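Contrôle des regards et joints extérieurs – lot Rimdale
Fiche remplie par Rodrigo Morais, 26 juin 2020

Regards visités : 16
Diamètre du collecteur : 2000 mm

1. Accès et balisage : conforme. Barrières en place côté voirie.
2. Détection de gaz avant descente : conforme.
3. Échelons : à reprendre au regard 4, un scellement bouge.
4. Manchons Handik : conforme, sauf au regard 9 – sangle inférieure à resserrer avant remblai.
5. Surface du béton sous le manchon : conforme. Laitance brossée par Vieira.
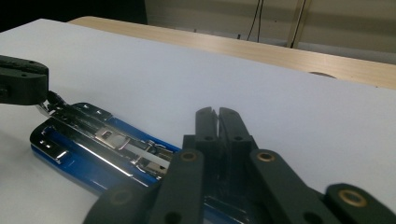 6. Recouvrement des bandes : non vérifié aux regards 12 et 13, déjà remblayés à notre arrivée. Demander les relevés à Vieira.
7. Cadres et tampons : conforme. Tampon du regard 2 bruyant au passage des camions, joint à changer.
8. Infiltrations visibles : suintement au regard 9, côté amont. Rien ailleurs.

Le regard 17, ajouté au plan par Steketti, n'est pas encore posé et fera l'objet d'une fiche séparée. Contre-visite du lot en novembre.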